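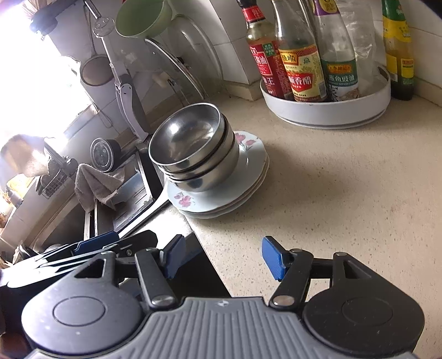
Thursday, sample room

Stesus bonded thread, second go. Their sheet says it holds dye fast on vegetable-tanned calf and won't fray at the fold. The sheet for the last lot said much the same, and we all remember the handles.

Sewed two straps for the Shabalala tote, one in the Stesus, one in our usual linen, same hide, same needle, same stitch length. Put both on the Drumus flex rig at 9.15 and left it at 500 bends. Nothing to see on either after that, so I don't know what the fuss is about. Rub test with a damp white cloth: 50 strokes each. Linen left a clean cloth. Stesus left a faint brown line, and I'm not convinced it all came off the leather edge. Need to repeat on undyed hide before blaming anybody.

Prodanitz have already put "lifetime stitching" in the draft line book for spring. On what evidence? One strap and a brochure. I've asked for the wording to be held back.

Tension was a nuisance too. Had to drop it twice before the underside lay flat, and the corner by the D-ring still puckers. Unpicked it, sewed it again, same pucker.
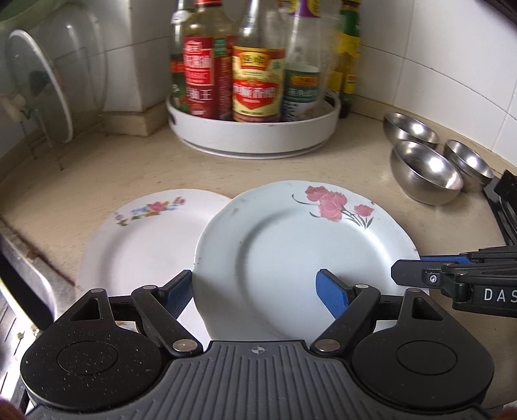

Someone from the cutting table has pencilled in the margin that the pucker is the skiving, not the thread, and that the strap ends were left too thick on both samples. Possible. The linen one didn't pucker, though, so I'd want to measure the ends first.

To do: rub test on undyed hide, 70 strokes this time. Skive a fresh pair. Ask Stesus which lot the reel came from, as the label only gives the colour.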